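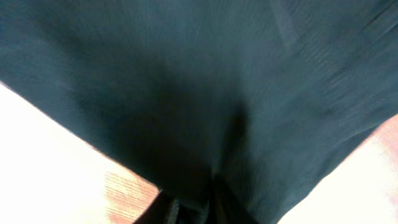 ## 4. Garment Handling on the Shared Bench

### 4.1 Workshop and hardware

All handling experiments were run at Werkdale, a members' workshop with one long room and a single power circuit for the benches. The arm was assembled there by the two authors between other members' bookings. It consists of a Wuler six-axis kit with the original shoulder and elbow gearboxes, a wrist rebuilt from machined stock, and a parallel gripper of our own design. The camera is fixed at the wrist and looks along the fingers, so the fingertips remain at the bottom edge of the image in every pose.

The first gripper, used until June, had printed fingers with a rubber pad. The pads held cloth well but released it poorly: the lower layer tended to stay on the pad when the fingers opened. The second gripper, used for all results in this section, has flat, narrow fingers without pads. Grip force is set by motor current. We did not fit a force sensor, and the current limit was tuned once by Langlois and left unchanged for the remaining runs.

The controller runs on a desktop computer under the bench. The motion software, Skustov, is a small set of scripts written for this build. It accepts a pinch point, an approach angle and a lift path, and returns joint targets at a fixed rate. The lift path has a short vertical section followed by a sweep toward the far side of the table.

### 4.2 Data

The training set contains 2,135 grasps on woven garments. A further 170 grasps were held out for testing. Each grasp was labeled by hand as a single-layer pinch, a multi-layer pinch or a miss. Maillard labeled the full set, and Langlois labeled the test set a second time without access to the first labels. Where the two labels differed, the recording was reviewed by both authors and one label was agreed.

Images recorded during the sweep are a known difficulty. The camera moves with the wrist, so table and cloth are both smeared, and the weave of a dark fabric is lost almost completely. We considered removing these images from the training set. They were kept, for the reason that a policy which must stop and wait for a sharp view at every step is too slow for folding.
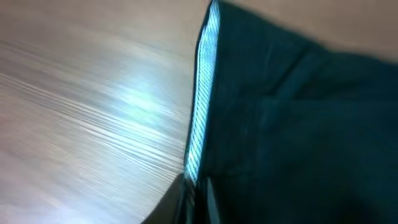 Edges proved more useful than texture under these conditions. A contrasting trim or lining keeps its outline at wrist speeds where seams and wrinkles do not, and the pinch point estimator was therefore changed to score long borders between cloth and table before it looks for folds inside the garment. On garments with no trim, the estimator falls back on the change in brightness at the cloth boundary.

Glare is the second difficulty. The tabletop has a smooth finish, and under the bench lights it returns a bright spot that moves across the image as the wrist turns. The early estimator treated the rim of this spot as a cloth edge. Three remedies were tried: a polarizing film over the lens, a lower exposure, and a mask for saturated pixels grown by a fixed margin. The film reduced the light reaching the sensor and made the blur worse. Lower exposure removed detail from dark cloth. The mask was retained. It discards some valid cloth when the spot lies close to the garment, and we accept this loss.

### 4.3 Pinch and lift

A pinch begins with the fingers open and pointing at the table. The arm descends until the motor current in the elbow joint rises above its free-air value, then retreats by a small fixed distance and closes. This contact test is crude, but it tolerates the slight sag in the bench top, which had defeated an earlier method based on a measured table height.

The pinch point is chosen at a fold or overlap where possible. A flat area of cloth gives the fingers nothing to close on, and on smooth fabrics they slide over the surface. At an overlap, the risk is the opposite one, that both layers are taken when only the upper is wanted. The angle between the fingers and the overlap has a strong effect on this. Fingers set across the overlap tended to take both layers, while fingers set in line with it could be biased toward one side by shifting the wrist before closing. 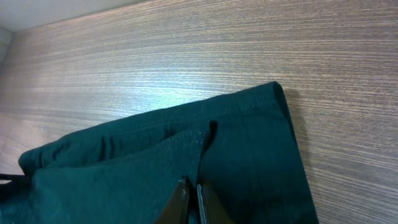

**Figure 3.** Wrist-camera view of a pinch on a dark green woven garment. The fingers are beneath the central crease, with stitching visible along the upper ridge.

Stitched seams deserve separate mention. A hem is stiffer than the cloth next to it and does not bunch in the same way. When the pinch point fell directly on a seam, the fingers often closed on the thick part and let the thinner layer escape on one side. The estimator now applies a penalty within a narrow strip on each side of any detected row of stitches. Detection requires a still image, and during motion the penalty is carried over from the last sharp view.

### 4.4 Test runs

Of the 170 test grasps, 130 were labeled as single-layer pinches, and the rest as multi-layer pinches or misses. In 6 cases the arm stopped on a current fault and the grasp was counted as a miss. All of these faults occurred with the arm near full reach, and we attribute them to the elbow gearbox, which had developed play by that stage. Ibrahim, the lift table on which the base is mounted, was locked at one height for the whole test.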